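4장. 공용 작업대에서 핸드 그리퍼를 사용하는 규칙

이 장은 Granent 핸드 그리퍼를 두 대 함께 사용하여 동작을 기록하는 작업자를 위한 것입니다. 3장의 조립과 충전을 먼저 끝내 주십시오. 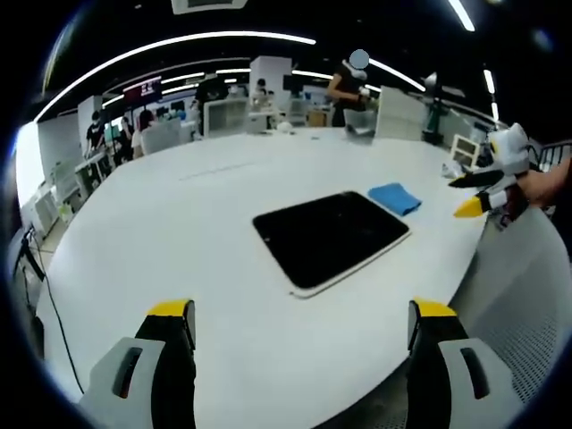
그림 4-1. 태블릿과 접은 파란색 천이 놓인 흰색 작업대, 손에 드는 그리퍼로 작업 중

4.1 적용 범위

이 규칙은 Flusstead 작업장의 모든 공용 작업대에 적용합니다. 다른 건물에서 작업할 때에도 그 건물의 안전 규칙과 충돌하지 않는 범위에서 같은 방법을 따릅니다. 두 규칙이 서로 다르면 더 엄격한 쪽을 선택합니다.

이 장에서 사용하는 말은 다음과 같습니다.

작업자: 그리퍼를 손에 들고 동작을 하는 사람.
기록 담당: Cakel 프로그램에서 기록을 시작하고 끝내는 사람. 작업자가 혼자 두 역할을 할 수 있지만, 처음 두 주일 동안은 허락하지 않습니다.
대상물: 그리퍼로 잡거나 옮기는 물건.
주변물: 작업대 위에 있지만 이번 작업에서 만지지 않는 물건.
회차: 기록 시작에서 기록 끝까지의 한 번의 동작.

4.2 작업 전 준비

1. 작업대 표면을 마른 천으로 닦습니다. 표면에 물이 남아 있으면 마를 때까지 기다립니다.
2. 작업 목록에서 대상물을 확인하고 작업대에 놓습니다. 목록에 없는 물건을 대상물로 사용하지 않습니다.
3. 주변물을 정합니다. 주변물은 치워도 되고 그대로 두어도 되지만, 같은 묶음 안에서는 바꾸지 않습니다. 묶음 하나는 8회차입니다.
4. 케이블이 손과 팔이 움직이는 길에 있지 않은지 봅니다. 케이블은 작업대 옆면을 따라 내리고, 발이 닿는 곳에서는 덮개 안에 넣습니다.
5. 의자를 사용하지 않을 때에는 팔꿈치가 부딪히지 않는 거리로 밀어 놓습니다.
6. 두 그리퍼의 손가락을 완전히 열고 완전히 닫는 동작을 각각 세 번 합니다. 소리가 나거나 중간에 걸리면 사용을 멈추고 4.7절을 봅니다.
7. 손가락 끝의 패드를 봅니다. 패드가 들떠 있거나 찢어져 있으면 새것으로 교환합니다. 한쪽만 교환하지 말고 마주 보는 두 개를 같이 교환합니다.
8. 카메라 렌즈를 렌즈용 천으로 닦습니다. 작업대를 닦은 천으로 렌즈를 닦지 마십시오.

참고: 패드의 교환 방법은 3장 끝의 그림에 있습니다. 접착제를 추가로 바르지 않습니다.

4.3 같은 작업대를 다른 사람과 사용할 때

공용 작업대에서는 여러 사람이 동시에 일하는 경우가 많습니다. 다른 사람이 작업대의 반대쪽에서 일하고 있어도 기록을 할 수 있습니다. 다만 아래의 순서를 지켜 주십시오.

1. 시작하기 전에 맞은편 사람에게 말로 알립니다. 손짓만으로 알리지 않습니다.
2. 각자 사용하는 범위를 정합니다. 필요하면 작업대 위에 얇은 테이프로 선을 표시합니다.
3. 그리퍼가 선을 넘어가야 하는 동작은 상대방이 손을 뺀 다음에 합니다.
4. 상대방의 물건이 자기 범위 안으로 들어왔을 때에는 그리퍼로 밀지 말고, 회차를 끝낸 후 손으로 돌려줍니다.
5. 작업이 끝나면 끝났다고 말합니다.

주의: 그리퍼로 다른 사람에게 물건을 직접 건네주지 마십시오. 물건을 작업대에 내려놓고 그리퍼를 뒤로 뺀 다음, 상대방이 손으로 가져가게 합니다.

카메라에 들어올 수 있는 사람에게는 미리 안내를 하고 동의를 받습니다. 동의서는 작업장 입구의 서류함에 있습니다. 동의하지 않은 사람이 작업장에 들어오면 현재 회차를 멈추고, 그 사람이 지나간 후에 다시 시작합니다. 동의한 사람은 평소처럼 일하면 되고, 카메라를 위해서 자리를 옮길 필요가 없습니다.

4.4 두 그리퍼를 잡는 방법

1. 손잡이를 손바닥 전체로 감쌉니다. 손가락 두세 개만으로 들면 손목이 빨리 피곤해집니다.
2. 팔꿈치를 몸에서 조금 떨어뜨리고 어깨에 힘을 뺍니다.
3. 두 그리퍼의 끝이 모두 작업대 위에 있게 합니다.
4. 접근할 때에는 표면 위에서 한 번 멈추고, 그 다음에 천천히 내립니다.
5. 손가락 끝으로 작업대를 누르지 않습니다. 닿는 것은 괜찮지만 체중을 싣지 않습니다.
6. 한 그리퍼가 일하고 있을 때 다른 그리퍼는 들어 올린 자세로 기다립니다. 기다리는 그리퍼를 작업대에 내려놓으면 그 회차는 사용하지 못합니다.

두 그리퍼의 손가락이 서로 부딪힌 경우에는 회차를 끝내고 손가락을 다시 확인합니다. 약하게 부딪혀도 확인합니다. 2장의 위치 맞춤 값이 바뀌었을 수 있습니다.

4.5 대상물의 종류에 따른 규칙

4.5.1 화면이 있는 기기(태블릿 등)

화면의 전원을 끄고 시작합니다. 화면이 켜져 있으면 개인 정보가 기록될 수 있고, 빛 때문에 카메라의 밝기도 달라집니다. 보호 필름이 없는 기기는 손가락 끝으로 화면 가운데를 누르지 않습니다. 기기를 들어야 하는 작업이면 두 그리퍼로 양쪽 가장자리를 잡고, 작업대에서 손바닥 하나의 높이보다 높이 들지 않습니다.

충전 케이블이 연결된 기기는 대상물로 사용할 수 없습니다.

4.5.2 천과 수건

천은 회차마다 모양이 달라지는 대상물입니다. 처음 상태를 목록의 그림과 비교하고, 접는 방향과 위에 오는 면을 맞춥니다. 각도는 완전히 같지 않아도 됩니다. 오히려 묶음 안에서 각도를 조금씩 바꾸는 것이 좋습니다.

천의 한 겹만 잡아야 하는 작업에서 두 겹을 잡았을 때에는, 놓고 다시 잡습니다. 다시 잡는 동작은 실패로 적지 않습니다. 세 번 다시 잡아도 되지 않으면 실패로 적고 회차를 끝냅니다.

젖은 천은 사용하지 않습니다. 그리퍼의 방수 등급은 튀는 물을 위한 것이 아닙니다.

4.5.3 작고 둥근 물건

굴러가는 물건은 작업대 가장자리에서 팔뚝 하나의 거리만큼 안쪽에 놓습니다. 물건이 떨어지면 그리퍼로 따라가서 잡으려고 하지 마십시오. 회차를 끝내고 그리퍼를 거치대에 놓은 다음, 손으로 줍습니다.

4.5.4 투명한 용기

투명한 용기는 카메라에서 가장자리가 잘 보이지 않을 수 있습니다. 유리로 된 것은 사용하지 않습니다. 안에 물건이 들어 있는 용기는 먼저 손으로 무게를 확인하고, 무거우면 안의 물건을 뺍니다.

4.6 기록하는 순서

1. 기록 담당이 Cakel에서 작업 이름을 선택합니다.
2. 작업자는 두 그리퍼를 시작 자세로 올리고 “준비”라고 말합니다.
3. 기록 담당이 “시작”이라고 말하고 기록을 시작합니다. 작업자는 이 말을 들은 후 한 호흡을 쉬고 움직입니다.
4. 작업자는 목록에 있는 동작을 합니다. 동작 중에는 대화를 하지 않습니다. 안전에 대한 말은 예외입니다.
5. 동작이 끝나면 두 그리퍼를 시작 자세로 다시 올립니다.
6. 기록 담당이 기록을 끝내고 결과를 성공, 실패, 중단 중에서 하나로 적습니다.
7. 대상물을 다음 회차의 처음 상태로 놓습니다. 이 일은 그리퍼를 거치대에 놓고 손으로 합니다.

실패한 회차를 지우지 마십시오. 실패한 회차도 자료이며, 지우면 회차 번호가 맞지 않게 됩니다. 지난 February 점검에서는 1,414개의 회차 중에서 156개에 결과가 적혀 있지 않았습니다. 이런 회차는 나중에 사람이 영상을 하나씩 보면서 다시 적어야 합니다. 결과를 잘 모를 때에는 빈칸으로 두지 말고 “중단”을 선택한 후 메모에 이유를 적습니다.

메모는 짧은 문장으로 씁니다. 예를 들면 “천 두 겹 잡음, 다시 잡음 한 번” 정도이면 충분합니다. 사람의 이름은 메모에 쓰지 않습니다.

4.7 멈추어야 하는 경우

다음의 경우에는 누구든지 “정지”라고 말할 수 있습니다. 이 말을 들으면 작업자는 손가락을 열고, 두 그리퍼를 몸 쪽으로 당깁니다. 이유는 그 다음에 물어봅니다.

다른 사람의 손이 두 그리퍼 사이에 들어왔을 때.
케이블이 팔이나 의자에 걸렸을 때.
그리퍼에서 타는 냄새가 나거나 손잡이가 평소보다 뜨거울 때.
작업자가 손목이나 어깨에 통증을 느낄 때.

경고: 손가락 사이에 머리카락이나 옷이 끼었을 때에는 힘으로 빼지 마십시오. 손잡이 뒤의 해제 레버를 당기면 손가락이 열립니다.

정지한 후 다시 시작하려면 4.2절의 6번과 7번을 한 번 더 합니다. 손가락이 중간에 걸리는 문제가 계속되면 그 그리퍼에 빨간색 표를 달고 정비 선반에 놓습니다. 표가 달린 그리퍼를 다른 사람이 가져가서 사용하지 않도록 손잡이 쪽에 잘 보이게 답니다.

4.8 휴식과 교대

한 묶음이 끝날 때마다 그리퍼를 내려놓고 손을 풀어 줍니다. 네 묶음이 끝나면 작업자와 기록 담당이 역할을 바꿉니다. 바꿀 사람이 없으면 그만큼 쉽니다. 남은 회차가 적다고 해서 쉬는 시간을 건너뛰지 않습니다.

4.9 작업 후 정리

1. Cakel의 화면에서 전송이 끝났다는 표시를 확인합니다. 표시가 나오기 전에 전원을 끄지 않습니다.
2. 그리퍼의 손가락을 반쯤 연 상태로 거치대에 놓습니다. 완전히 닫은 상태로 오래 두면 패드가 눌립니다.
3. 대상물을 상자에 다시 넣고, 상자의 번호와 목록의 번호를 비교합니다.
4. 작업대에 붙인 테이프를 떼고 표면을 닦습니다.
5. 사용한 회차의 수를 거치대 옆의 기록지에 적습니다.

손가락 관절은 3,000회차마다 Leclerc 정비실에서 점검을 받습니다. 기록지의 합계가 이 숫자에 가까워지면 미리 예약을 합니다. 점검을 기다리는 동안에는 예비 그리퍼를 사용할 수 있지만, 왼쪽과 오른쪽의 모델 번호가 같아야 합니다.

참고: 예비 그리퍼로 바꾼 경우에는 2장의 위치 맞춤을 처음부터 다시 합니다. 이전 그리퍼의 값을 복사하지 않습니다.

이 장의 작성: Thenmozhi Bangera. 잘못된 곳이나 이해하기 어려운 표현이 있으면 절 번호와 함께 거치대 옆의 기록지에 적어 주십시오.

다음 장: 5장. 자료의 확인과 보관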